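Why Does Metal Rust?
For young readers, ages 8 to 11
Written by Annelore Frerichs

Leave an iron nail outside on the grass and come back a few weeks later. The nail will have changed color. Parts of it will be orange or brown, and if you rub it, some of the color comes off on your fingers. That orange stuff is rust.

Rust is not dirt, and it did not come from the grass. It came from the nail itself. The iron in the nail joined up with two other things, oxygen and water, and together they made something new.

What is going on?

Everything around you is made of very small bits called atoms. Iron is made of iron atoms. The air you breathe has oxygen in it, and oxygen is made of oxygen atoms. When iron gets wet, some of its atoms join with oxygen and water. Scientists call this a chemical reaction. After the reaction you do not have shiny gray iron on the outside anymore. You have a crumbly, reddish material.

Rust takes up more room than the iron it came from. That is why it swells up and flakes off. When a flake falls, fresh iron is left open to the air, and that iron can rust too. If it goes on long enough, a thin piece of iron can rust all the way through. You may have seen an old bucket or gate with holes in it.

Salt makes it faster

Salt water speeds up rusting. This is why cars near the ocean often rust sooner than cars in dry places. Many towns put salt on the roads in winter to melt ice, and the salty slush splashes up under the cars. Washing the bottom of a car in winter helps a lot.

In the harbor town of Nandevholm there is a long iron railing beside the water. Timo Wegener paints it every July. He told us that the end closest to the waves always needs the most work. First he scrapes off the loose rust, then he sands the metal, and then he puts on two coats of paint. "If I paint over the rust, it just comes back under the paint," he said.

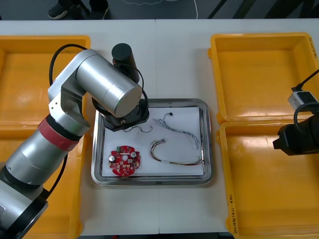

Do all metals rust?

No. Only iron, and metals that have iron in them, can make rust. Steel is mostly iron, so plain steel rusts. Other metals change in their own ways.

Copper turns brown first and then, after many years outdoors, green. The green layer is called a patina. Some old church roofs are green because they are covered in copper.

Silver turns dark. This is called tarnish. It happens when silver meets tiny amounts of sulfur in the air. Eggs have sulfur in them too, so a silver spoon used for eating eggs gets dark quickly.

Aluminum joins with oxygen very fast, but the layer it makes is thin, hard and clear. It sticks tightly to the metal and keeps more oxygen out. Aluminum protects itself.

Gold hardly changes at all. Gold coins that have been buried for hundreds of years can still be yellow and bright when people dig them up.

How people stop rust

The easiest way is to keep water and air off the metal. Paint does this. So does oil. A bicycle chain cannot be painted, because the paint would rub off as soon as you started to pedal, so people put oil on it.

Another way is to cover the steel with zinc. Steel covered like this is called galvanized steel. Zinc reacts before the iron does, so even if the zinc gets a small scratch, the iron is still protected. Look at a metal trash can or a chain-link fence. If it is dull gray and has a pattern a bit like frost, it is probably galvanized.
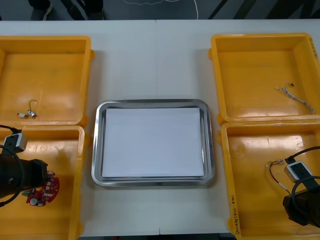

The third way is to change the steel itself. Steel makers melt iron and mix in another metal called chromium. For every 100 pounds of steel they need at least 10 pounds of chromium, and often more. The result is stainless steel. Chromium works the way aluminum does - it makes a very thin layer that you cannot see, and if the layer gets scratched, it grows back. Forks and sinks are often made of it, and so are trays like the one in the middle of the white table. The yellow bins on either side of it are plastic, and plastic has no iron in it, so it cannot rust either. Even stainless steel is not perfect. If you leave it in salty water for a long time, it may get small brown spots.

Try it yourself

Carola Diekmann does this experiment with her class every spring. It takes 5 days. Ask a grown-up before you begin.

You need:
Three clean jars, one with a lid
Three plain iron nails (not galvanized)
Water
Salt
Some cooking oil

Put one nail in a dry jar and close the lid. Put the second nail in a jar with enough water to cover half of it. Put the third nail in the same amount of water, but stir in a big spoonful of salt first. Stand the jars on a windowsill where they will not get knocked over.

Look at the nails once a day and draw what you see. Write the day next to each drawing. Do you think all the nails will look the same at the end? Write down your guess before you start.

If you have a fourth nail and a fourth jar, rub the nail all over with cooking oil and put it in plain water. Compare it with the second nail.

When you are done, pour the water down the sink and put the nails in the trash. Do not play with rusty nails. They are sharp and they can have germs on them. Wash your hands.

Words to know

Atom: a very small bit of matter. Everything is made of atoms.
Chemical reaction: a change in which materials turn into different materials.
Galvanized: covered with zinc.
Patina: a thin layer that forms on copper and some other metals.
Tarnish: a dark layer on silver.

Last updated March 13, 2020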